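About Falama

Falama is a sorting and packing workshop in Drutstead. We take in mixed household and desk items, separate them, check them against a list, and pack them for storage or onward delivery. The work is done by hand at white-topped tables in one long room. Most of our customers are people moving between short-term rentals, small offices closing a site, and letting agents with property left behind by former tenants.

The business started as the back office of Gidey, a furniture storage firm, and became a separate company when the small-item work outgrew the space. We still share a loading door with Gidey on the north side of the building. Drastska, our second site, handles overflow and long-term shelving only. It has no public counter.

How the work is done

Items arrive in crates. Each crate is given a number and emptied onto a table, one crate per table. Sorting follows four groups: electronics, straps and cables, kitchenware, and perishables. Anything that fits no group goes in a gray tray and is listed by a short written description.

Electronics are placed face up and kept clear of food and liquids. Phones are not switched on. Straps are unbuckled, laid flat and coiled loosely before bagging. Cups and containers are emptied and wrapped singly in paper. Fresh fruit is never packed with other goods. It is set to one side of the table, listed, and returned to the customer the same day or composted if the customer agrees in writing.

A standard crate holds up to 12 kg. The packed list is printed in two copies, one for the crate and one for the customer. Lists are kept for 54 weeks.

Capacity and equipment

The Drutstead room has 15 tables and shelving for 1,000 crates. Table tops are plain white, wiped down between crates. Dark items show up well against them, and small parts such as rivets and buckle pins are easy to find. Lighting is overhead and left on throughout the shift.

Collections and visits

Crates may be dropped off at the loading door from 7:30 a.m. We are closed on Sunday. Customers who want to be present while their goods are sorted should say so when booking. Collection from Drastska is by appointment and must be arranged through the Drutstead office.

Contact Falama | Terms of storage | © Falama, Drutstead. All rights reserved. | Back to top

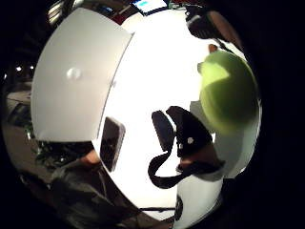
Mixed small items with a green apple, on white.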